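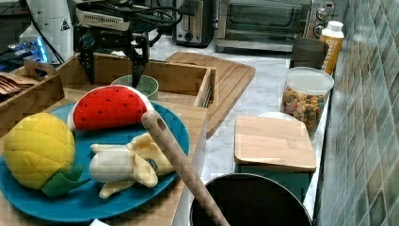 The two-fingered gripper over the test kitchen counter at Uvdale, with plush fruit on the blue plate. Photo: Uvdale

Uvdale Compares Two Grippers for Kitchen Work

May 15, 2022

Robotics lab Uvdale has finished the first part of a comparison between two grippers meant for household kitchens, and says it will keep working with both of them through the summer.

The grippers come from Chiriac and Grelia. Each has two fingers and was mounted on the same arm, with the same controller and the same camera settings. The lab ran 500 pick-and-place attempts with each one, for a total of 1000.

The tests took place on an ordinary kitchen counter with a toaster and a toaster oven at the back and dishes, containers and a cutting board spread out in front. Operators guided the arm by hand controller and did not clear the counter between attempts.

"We had done all the easy tests on a bare table, and the two grippers came out nearly even," said Siobhán McGrath, who led the comparison. "Put a pot and a canister next to the thing you want and you start to see differences."

Attempts were divided among 4 kinds of objects: soft toys, bowls, utensils and lids. Plush food was used for the soft group. A watermelon slice, a pineapple and a banana were all part of the set.

According to the lab, the Chiriac gripper did better with soft toys and was easier to bring down between objects that stood close together. The Grelia gripper held bowls more firmly at the rim and dropped fewer lids. Results for utensils were close enough that the lab does not name a leader.

McGrath said spoons were the hardest items for both. A handle leaning out of a pot tends to turn when the fingers close on it, and operators often had to let go and try again from a different angle.

Cable routing also cost the team time. Three sessions in May were stopped early so that cables near the wrist could be tied back, and the lab now checks them before every run.

The next round will use the same counter and objects, with softer fingertip pads fitted to both grippers. Uvdale also plans to repeat part of the work with a second arm at its Briddale site, where a different group of operators will run the controls.

The lab has not set a date for publishing the full results. Requests for the object list and the scoring sheet can be sent to the Uvdale office.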